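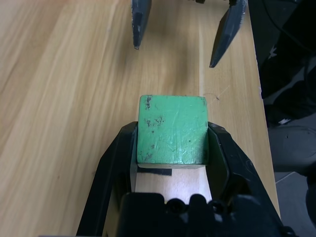

Re: [speakers-and-small-audio] Crackle at low volume on the Lineck, and is the Ita worth a look?

From: Khrystyna Holovko
Date: 2021-07-23

Hi all,

Catching up on the list after a busy couple of weeks, and I was so happy to see someone else with a Lineck! Quoting the part I'm answering:

> Mine plays fine once it's turned up, but at the lowest few volume
> steps there's a crackle on the left side, mostly with spoken word.
> Only over Bluetooth, I think. Haven't tried the cable properly.
> Also, it drops the connection when I go into the kitchen. I was
> about to give up on it and get the Ita. Does anyone have both?

I have both, and please don't give up on the Lineck yet. It's such a sweet-sounding little speaker for voices, and the crackle sounds a lot like what I had last summer.

First, do try the cable. Use the same podcast, the same quiet volume, and listen for a couple of minutes. If the crackle is gone, your driver is fine and you can stop worrying about the left side. With mine it was the phone. I had the phone volume way down and the speaker volume way up, so I was hearing every bit of junk in between. Now I leave the phone nearly at the top and do all my adjusting on the speaker, and quiet listening is lovely again – I can have an audiobook going at night without waking up the whole house.

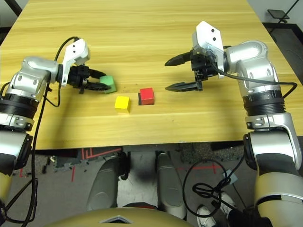
If it crackles on the cable too, take a look at the grille. There are 2 small screws under the rubber foot, and the grille lifts off from that end. I found a bit of grit sitting against the cone on mine and got it out with a soft paintbrush. Go slowly and don't use canned air, which can push the cone in.

Now, the kitchen. I got curious and paced it out with a tape measure (yes, really). With a clear line through the hallway, the Lineck held on to 40 feet before it started to stutter. Put a refrigerator in the way and it's far worse, and I don't think any speaker this size does much better. Moving mine off the low shelf and up onto the bookcase helped more than anything else I tried.

As for the Ita, I love it, but for other things. It's louder, it has a fuller bottom end, and it's great outside. It also takes roughly 2 seconds to wake up after a pause, so with podcasts you lose the first few words every time. Music people won't care. I paid 61 dollars for mine, used, with the case, and I think that was fair.

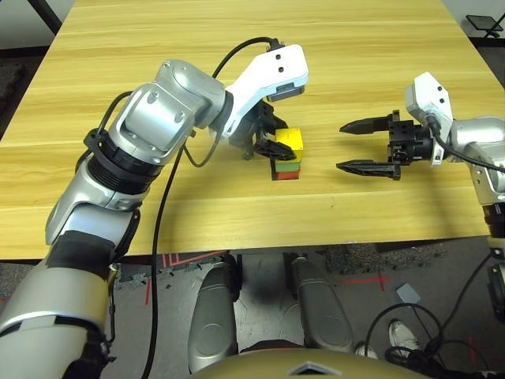

Colored blocks on the table

One more thing for anybody with the older Trallau: the charging port on mine got loose, and Demchenko still had the part in stock. They sent it in a padded envelope with a little diagram, and the swap was easy even with my clumsy soldering. The battery plug inside is tight, so wiggle it out by the plug and don't pull on the wires. It holds a charge all afternoon again!

If there's interest, I'd be glad to do a proper side by side of the Lineck and the Ita in August – same tracks, same room, both on cable and then both on Bluetooth. Send me your favorite quiet recordings. I have plenty of loud ones.

And let us know how the cable test goes!

Khrystyna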